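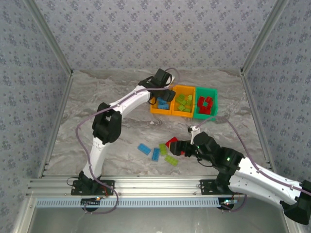 Sorting Bricks by Colour — Project Report
Welside Design and Technology, submitted 2020-10-16

I picked toy bricks for my project because my house is full of them. The plan was pretty simple: work out a way of putting mixed bricks away that you could keep up every day without getting fed up with it. I called it the Tullidska method, after a word my little cousin made up for "tidy" (she's very proud of it!).

My starting pile was 843 bricks from home. That was way too many to learn anything from, so I dropped to 421 for the first tries and then went right down to tiny batches of blue, light green and red. Small batches are so much nicer to work with — you can see straight away when something's in the wrong spot.

The bins matter more than I expected. Low walls are best, as you can look down and see the colour that's already in there. I also stuck with bins that don't match their bricks, so blue goes in the orange one and red goes in the bright green one. It felt backwards for the first 13 goes or so I thought, but when I read over my notes I'd hardly written down any mix-ups.

Keeping the bins side by side along the back helped too. The loose bricks get the open floor in front, and you're always moving them the same way. 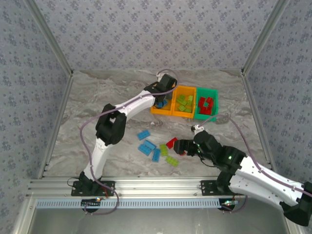 Sulemana disagreed with me on the bins and wrote on my draft that matching colours would be easier for little kids, who'd go by the bin and never look inside. Fair point! I'd like to try it both ways in November, with the same bricks and the bins in the same order.

I'd also like to sort by size next time. My rectangular bricks all went in by colour, long and short together, and finding a particular one afterwards was still a bit of a dig.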